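Progress report to the Trernis fund: the December open day

Hello Binta,

I promised you a proper write-up of the open day and not another two-line email, so put the kettle on. Short version: it went well, the arm behaved itself for most of the afternoon, and we have a decent list of things to fix before the spring.

How the day went

We opened the doors of the Quezada workshop at 10am and had up to 35 people in the room at the busiest point, which is about as many as it will comfortably hold. Most came from the repair shops and recycling yards we wrote to in the autumn, plus a very keen group from Gralora who stayed right through to the end and asked the best questions of the day (they strip office computers for a living, so they know exactly where the awkward bits are!).

We ran four demonstrations. The first two were the simple ones you saw on your last visit, sorting loose parts into trays. The third was a mix of leads and plugs, and the fourth was the one everybody had come for, getting the gripper inside a desktop computer and up to the drive area. It's a tight squeeze in there, with the power wires looping across and the flat blue data cable bending right where you'd like to put a finger. One of us kept a hand on the side panel, and the prongs went in towards the metal drive cage while people leaned over to look. 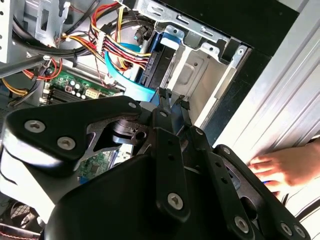
What we learned

The cables are the hard part. We knew that already, but hearing it from people who do this every day has changed our order of work. Gralora's advice was to deal with the connectors first and leave the screws for later, and I think they're right. They also said the gripper plates are too wide for the smaller cases they get in, so Kikton are drawing up a slimmer set for us.

The third demonstration had to be restarted after lunch. That was my fault, as I'd loaded the morning's settings, and I've now put a label on the laptop.

Money

We spent £400 on the day itself, mostly on food, printing and a second screen so people at the back could follow along. I'd like to put £2000 of the remaining equipment budget towards the Kikton parts. Could you let me know if that needs a form, or whether your reply to this will do?

Next steps

I'm going over to Gralora in the new year to watch a full shift and borrow a few of their worst machines. The slimmer plates should be with us soon after that, and I'll send you the fitting notes once I've had a play with them. Come and see it again whenever you like, the biscuits are better now.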